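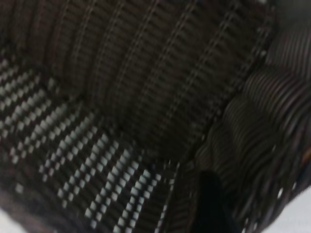 Dark brown weave with the small white dots, bunched in loose folds.

Home > Tips > Fabric care > Patterned weaves

Woven cloth with a raised pattern needs a little more patience than a plain cotton sheet. I have several such pieces at home, and I made all the usual mistakes with them, so I write down what works for me.

Look at the surface first. When light threads come up between dark ribs, every one of them can catch on a ring or a rough nail. I take off my rings and my watch before I start.

Wash it alone, inside out, in water of 30 degrees. Dark brown gives color the first times, and pale dots will take this color quickly. Put a white cloth with a wet corner on the fabric and press. If the corner becomes brown, wash by hand only.

Do not twist it. Roll it in a towel, press with your hands, then dry it flat in the shade. Pull the rows of the pattern straight while the cloth is still damp. Later it is much more difficult.

For folding, follow the ribs and not the edge. The edge is often not straight, but the ribs are. I make 2 folds the long way and then I roll it, because a sharp crease stays in ribbed weave all winter. In October I open all of them and roll again from the other side.

If a thread is pulled out, never cut it. Push it to the back with a blunt needle.

Comments (3)

Gistura: The test with the white cloth saved my bedcover, thank you!

Mao: Can I iron on the dotted part? Mine is a little raised.

Enano: @Mao I iron it from the back with a thin towel between, low heat. It took me 5 minutes and the dots stayed nice.

Previous tip | Next tip | All fabric care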